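Visit Reports | Workshops and Makerspaces

Report on a Visit to the Skenbridge Shared Workshop

August 2020

Members of our group were received at the Skenbridge shared workshop for an afternoon tour and demonstration. The purpose of the visit was to see how a small membership workshop has gone about building a two-arm robot station on its own floor, and to collect practical advice for members who are considering a similar build. The tour was led by Krešimir Delić, who coordinates the project, with Tuấn Mạc and Surachet Rungrueang answering questions on wiring and on the control software.

Skenbridge occupies the ground floor of a former printing works. The floor area is 1,200 square feet, divided between a wood shop at the rear, an electronics room, and an open bay where larger projects are set up for as long as they are needed. Members pay a monthly fee and reserve bay space in writing. The robot station, which the group calls Skander, has held its place in the bay since the previous October, and its reservation has been renewed at each members' meeting since then.

Mr. Delić began with the history of the build. The first version used a single arm clamped to the edge of a workbench. It could pick up an object and put it down, but the clamp shifted under load and the arm had to be measured in again before each session. The group decided that any second version should have a frame of its own, so that the position of each arm relative to the work surface would be fixed once and left alone.

The present station follows that decision. A rectangle of black aluminum extrusion is mounted on a wooden tabletop and marks out the work area, and the two arms are attached to it on opposite sides so that they face each other. The arms carry the TROSSEN name on their links. Mr. Mạc explained that the members bought the arms complete and put their own labor into the table, the frame, the mounting plates, and the power and data wiring. He advised visitors against trying to save money on the frame. The extrusion on the table is the second set purchased, the first having been cut slightly out of square in the wood shop on a saw that was not intended for it.

The task prepared for our visit was sorting. Small snack packets had been laid out on and around a round woven placemat, with a small wooden tray set near the far rail.
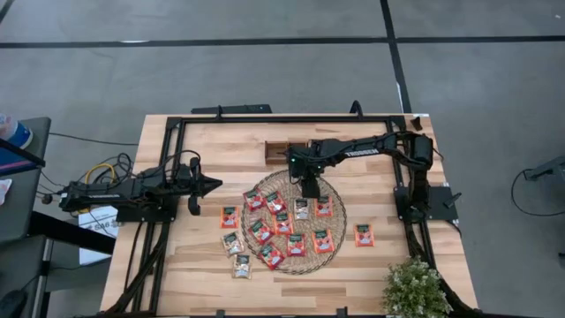 Skenbridge Workshop – Home Automation and Robotics Section

Mr. Rungrueang gave the reasons for choosing packets as the test object. They are light and cheap to replace, and they do not hold one shape, which makes them a more demanding object than the wooden blocks the section used in its first months. A gripper that closes correctly on a block may push a packet away or fold it in half. The woven mat adds a further difficulty, as the edge of a packet can catch in the weave. Packets that end up on bare wood tend to slide when a finger touches them, and the section treats the two surfaces as separate problems in its notes.

Each arm ends in a gripper with two fingers. The members tried several coverings for the fingertips during the winter, including strips of bicycle inner tube, before settling on a thin molded pad ordered from Saengthong. The pads wear and are replaced on a schedule. Mr. Rungrueang keeps the log himself, and at the time of our visit it held 1,461 recorded pick attempts. He was careful to say that the log had been kept in three different formats and that the early entries should not be compared with the later ones.

The control program is called Vumetti and was written by members over two winters. It runs on a used desktop computer with no special hardware. The program is able to drive either arm alone or both together, and much of the recent work has gone into preventing the two from reaching for the same object. The present rule is simple: the area is divided down the middle, and an arm may cross the line only when the other has withdrawn. Mr. Delić acknowledged that this makes the station slow. The section would like a better rule but does not intend to change the existing one until the emergency stop circuit has been rebuilt.

Safety was discussed at some length. Black tape lines on the concrete mark the area that visitors are asked not to enter while the arms are powered. Speed is limited in software, and no one works at the station alone. Eino Suominen of our group asked about the cabling, which runs along both sides of the frame. Mr. Mạc replied that strain relief at the shoulder joints had taken more time than any other part of the wiring, and that he still regarded it as unfinished. He recommended leaving more slack than seems necessary and checking it with the arm at full reach before tying anything down.

Jirayu Wattanapong, who is preparing a single-arm build at home, asked what could reasonably be attempted in a spare room. The section's advice was to start with a heavy table, fix the base before writing any software, and allow for the noise. A concrete floor was recommended where one is available. Upstairs rooms were not ruled out, although Mr. Delić noted that floorboards which move underfoot will also move the table.

Skenbridge has offered to lend its frame drawings to members of our group at no charge. Requests should be made in writing through the visits secretary, and drawings are to be returned within 100 days. A further visit has been proposed once the new stop circuit is in service. Places will be limited to 2 per household.

The group records its thanks to Mr. Delić and his colleagues for their time and for the full answers given to all questions.

Related Reports
An Evening at the Tool Library
Notes from the Regional Makers' Fair
Aluminum Extrusion: Cutting and Squaring at Home
Visit to a Community Electronics Room
Members' Builds: Single-Arm Projects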